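I drove over to the Trillov open day in June, mostly for the PC teardown cell. Old office desktops go to a robot arm that pulls the parts worth keeping. Josiane Vasseur ran the demo and told us they want to get through 70 machines a day. The hard drives were what I had come for.

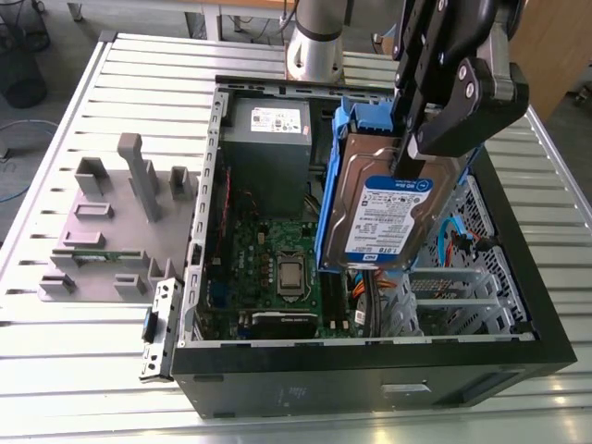 Régis Langlois thought the drives were the easy part, and that screws and stuck cables would decide whether a shop like Baudry ever bought one. I agree about the cables. My own bench at work eats most of its time there.

The arm moves slower than I do, but it doesn't stop for coffee. The gray fixture next to the case is printed in-house — Josiane said it was version 11. I stayed for the second session too and stood closer. 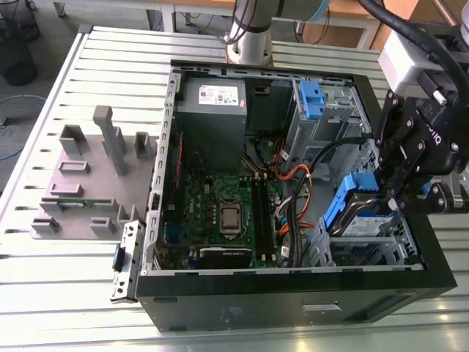
Does it need a new program for every model of PC? For now it does, and Josiane said each one takes them 6 hours to set up.

I picked up a leaflet and was home by four.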